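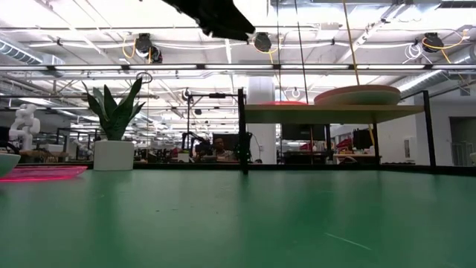

Po-yen Chang has told the story of the stopped arm many times now, mostly to new colleagues at Wellholm, and he says it gets shorter every time. For us he agreed to tell the long version.

It began in July, in the second week of a trial in which a robot had to put household things on a shelf and take them down again. Dishes, bowls, a tray, a plant in a pot. "People think the plant is decoration," he says. "For us it is a difficult object. The leaves bend, and the arm does not feel that it is touching them."

The trial was ordered by Akent, a company that wants to sell such a system to care homes. Wellholm did the testing. The control software came from Plerkov, a small supplier, and the grippers from Baluyot. Chang was responsible for the test plan and also, as he puts it, for the red button.

The robot had done 929 transfers without any serious problem. A few dishes were dropped, one bowl was pushed to the side. Then, on the next one, the arm went up to the shelf with a dish, stopped for a moment, and came down much faster than it should. It hit the front edge of the board. The dish broke, and one piece flew over the table and landed on the floor behind it.

"I pressed the button, but I was late," Chang says. "When I pressed it, the arm was already standing still. It stopped because it hit the shelf. I want to be clear about this, since in the first report somebody wrote that the emergency stop worked. It did work, but it did not help."

No person was hurt. His colleague had been sitting at a desk on the far side, and the piece came to rest two metres from her chair. After this she did not want to sit there during tests, and he found that a reasonable wish.

The search for the cause took longer than anyone wanted. At first they suspected the gripper, and it was sent back to Baluyot, where they found nothing wrong with it. Then they suspected the cameras, because a cable had been moved the day before. "We lost many days with that cable," he says. "We put it back, we moved it again, we shook it. I was sure. I even told the client that I was sure, and this was not a good idea."

The real cause was in the speed limit. Near the shelf the arm was allowed to move at 200 millimetres per second. Away from the shelf it could go up to 800. The border between the two zones was calculated from the position of the hand, and not from the position of what the hand was holding. If the dish was large and was held by its rim, the hand could be outside the slow zone while the dish was still over the board. The short stop came from the software changing its route. Then it saw free space, in its opinion, and took the quick way down.

"For small objects it made no difference, so for a long time we saw nothing," Chang explains. "You can say we were lucky 929 times. I prefer to say that we did not test the right thing."

He does not put the whole fault on Plerkov. The document from the supplier did say how the zones were calculated, on a page that he had read. He had made a note beside it, with a question mark, and then he forgot to ask. He still has this page and he showed it to us. The question mark is quite large.

What changed afterwards? The zone is now calculated with the held object included, and when the software does not know the size of the object, the low speed is used everywhere. The arm also has to wait for a person's confirmation after any stop that was not planned. Some of the engineers complained about this, because it makes the tests slow. Chang's answer is that slow tests are cheaper than a broken shelf – and the shelf was only wood.

There is also a new rule about where people can sit. During fast movements the places behind the table must be free, and the person at the button may not do any other work. "Before, I was answering e-mails with one hand," he says. "I am not proud of it. But I think if I leave out this part, the others will do the same as I did."

Akent continued with the trial after a break, with the same objects and a new dish. We asked him if he trusts the arm now. He thought about it for some time.

"I trust it at 200," he said. "At 800 I stand up."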